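Ping-pong balls! Little round things that will not stay put. You drop one in the kitchen and it's under the couch before you can say "hey."

So today: why do they roll so far, what's inside them, why are so many of them orange, and what is a shadow doing hanging around under one. Grab a ball if you have one. If you don't, read anyway.

## First, the floor

A ball on a rug is lazy. A ball on a hard smooth floor is a escape artist.

Reason: rubbing. Grown-ups say **friction**. When something moves across something else, the two rub, and the rubbing slows things down. Rugs have thousands of tiny loops and hairs. Each one has to be squashed a bit as the ball goes over. Squash, squash, squash, and the ball runs out of push.

Smooth tile has no hairs. Hardly anything to squash. Off it goes.

Try this with your hand right now. Slide your palm on your sleeve. Then on a tabletop. Feel it? 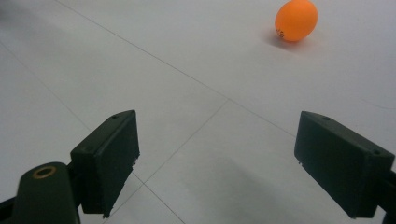 *An orange ball on smooth, pale tiles. Good rolling country.*

Tiles have another trick. The lines between them! Those are called **seams** or joints, and on lots of floors they're filled with a stuff called grout. If the line sits lower than the tile it's a teeny valley. A slow ball can wobble when it hits one, or follow it along, or just stop there like a car in a ditch. A fast ball doesn't care. Zip, right over.

So if you want a fair rolling race, pick a starting spot and look for the seams first. My niece Binta lost three races in a row in the Flolmont school hallway and then figured out her lane had a deep groove running down it. She changed lanes. Still lost the next one, but by less.

## Is your floor flat? Bet it isn't

Floors look flat. Many are not. A house settles, a board sags, somebody laid the tiles in a hurry.

A ping-pong ball is a great flatness checker. It's so light and so round that a tiny slope can get it going.

How to do it:

1. Set the ball down. Don't push.
2. Let go super gently, fingers straight up.
3. Wait. Count to ten.
4. Did it move? Which way?
5. Do it again in the same spot. Same way again?
6. Now a new spot.

If it goes the same way every time, downhill is probably that way. If it goes a diffrent way each time, that's likely your fingers giving it a nudge, or a breeze. Turn off fans. Shut the door. Hold your breath if you have to (not for long).

Draw a map! A rectangle for the room, a little arrow for each spot. Uchenna Adebisi in our Saturday-morning-type club (we meet at 9:30, bring socks with grips) made one of her whole kitchen, and all the arrows pointed at the fridge. Which explained where her balls had been going.

## What's inside?

Air. That's it.

A ping-pong ball is a thin plastic shell with air inside. The rule for real matches says it has to weigh 2.7 grams. A US penny made these days weighs 2.5 grams. So, a penny and a smidge. Hold a penny in one hand and a ball in the other. Weird, huh? The ball is so much bigger but your hands can hardly tell.

Across the middle, it's 40 millimeters, a little over an inch and a half. Balls used to be a tad smaller, 38 millimeters. They got changed in the year 2,000 (I know, no comma in a year, leaving it) so the game would slow down a bit and people watching could follow it.

Light is fun but light has a problem. Throw a ping-pong ball as hard as you can outdoors. It goes a little way and then sort of gives up. The air pushes back on it, and the ball doesn't have enough weight to plow through. A golf ball is close to the same size and a lot heavier, and it keeps going.

Blow on one while it's on the floor. One puff. Bye!

## Why orange?

OK so the color.

To hit a thing you have to see it. White ball, dark wall, easy. White ball, white wall, or pale floor? It melts away. Orange jumps out at you.

That jumping-out is called **contrast**. Big difference between a thing and what's behind it = lots of contrast. It's the same idea as orange traffic cones, orange vests on road crews, orange life jackets on blue water.

Contrast hunt, takes two minutes:

- Find something that is hard to see because it matches what's behind it. (White sock on a white sheet. Black remote on a black couch.)
- Find something you could spot from across the room.
- Swap them. What happens?

Both white and orange are normal ball colors. Some people like white on a blue or green table. For chasing balls over a light floor I'll take orange every time. 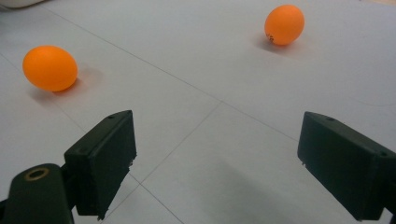
**Salamatu Mohammed**
*Writer and Thing-Explainer, Zekero Kids' Pages*

Two of them now, and look at the sizes. One seems bigger! But matching balls will do that to you. The one closer to you takes up more room in your view, the one further off takes up less. Artists use this all the time. Want a road to look long? Draw the far-away trees small.

Test it at home with two balls the same. Put one by your nose, practically. Roll the other across the room. Close one eye. Now hold up your thumb and measure each one against it. Near ball: fatter than your thumb. Far ball: hides behind it, no problem.

You know they're the same. Your eye just reports what it gets, and your brain does the fixing. Brains are good at it. We hardly ever walk up to a far-away dog and get shocked at how big it is.

## Shadows, the soft kind

Go back and peek at the floor next to each ball. Gray smudges.

A shadow is a spot where light got blocked. Simple. But some shadows have crisp edges, like scissors cut them, and some are all blurry and soft. How come?

Depends on the light.

**Small light, like one bare bulb or a phone flashlight:** crisp edge. The light comes from nearly one point, so each bit of floor either gets it or doesn't.

**Big spread-out light, like a cloudy sky or a wide window:** soft edge. Light comes from all over. Some parts of the floor get all of it, some get half, some get barely any. So you get a smudge that fades out.

And the darkest bit is right where the ball meets the floor. Squeezed in there, hardly any light can sneak under.

Make both kinds. You need a ball, a dark room, a flashlight, and a sheet of tissue paper.

1. Ball on floor, lights off.
2. Shine the flashlight from the side. Look at the edge of the shadow.
3. Hold the tissue a few inches in front of the flashlight. It spreads the light out.
4. Look at the edge again.
5. Now lift the light way up high. Shadow gets short. Bring it down low, almost on the floor. Looooong shadow.

Don't use a candle. Tissue paper. You get it.

## The tiny print

Lots of ping-pong balls have a bit of printing on them. You can just make out a small dark mark on the farther ball, too tiny to read from here. On balls in general it might be the maker's name, or stars. Stars are a sort of grade, and three stars is usually the top. The best ones are supposed to be the roundest and most even.

The printing is handy for an experiment too. It tells you when the ball is *spinning*. A plain ball could be turning like crazy and you'd never know. With a mark on it you can see the mark go round.

No mark? Make one. A dot with a marker, let it dry, or your hands get inky (mine are, right now).

Then:

- Roll the ball slowly and count how many times the dot comes up over one big step.
- A 40 millimeter ball goes nearly 5 inches each time it turns once. So for every foot of floor that's two and a half turns, near enough.
- How many turns to cross your room? Measure the room, do the math, *then* roll and count.

Halima Akinola, who is nine and very patient, rolled one down the long corridor at the Bunden library and worked out 134 turns. I got 61 and then lost my place. Trust Halima.

## Why does it bounce so much?

Drop one. Tik. Tik. Tik-tik-tiktiktik.

When it hits the floor the shell bends in, a teensy bit, too quick to see. Then it springs back to round and shoves itself off the floor. Each bounce loses a little energy. Some of it turns into that sound! So every bounce is lower then the last one, and they come faster and faster till it's just a buzz, and then rolling.

Hard floor, big bounce. Rug, sad little bounce. Pillow, nothing, plop.

If your ball gets a dent it won't bounce right. There's an old trick where a grown-up puts it in hot water, and the air inside swells up and pops the dent out. Grown-up job, hot water burns. Doesn't work if there's a crack, the air just leaks.

## Quick words

**Friction** – rubbing that slows stuff down

**Seam** – the line where two tiles or panels meet

**Contrast** – how different a thing looks from what's behind it

**Shadow** – where light got blocked

**Sphere** – the math word for a ball shape, round every way you turn it

## Before you go

Pick up the balls!! Really. A ball on a hard floor is easy to step on and your foot can shoot out from under you, plus a stepped-on ball is a dead ball. Keep them away from babies and from dogs who swallow things. An egg carton won't fit most of them well, I tried. A tall jar is good, or an old sock with a knot in it.

Send your floor maps to the Zekero Kids' Pages desk, with arrows, and write which room it was. Next time: marbles.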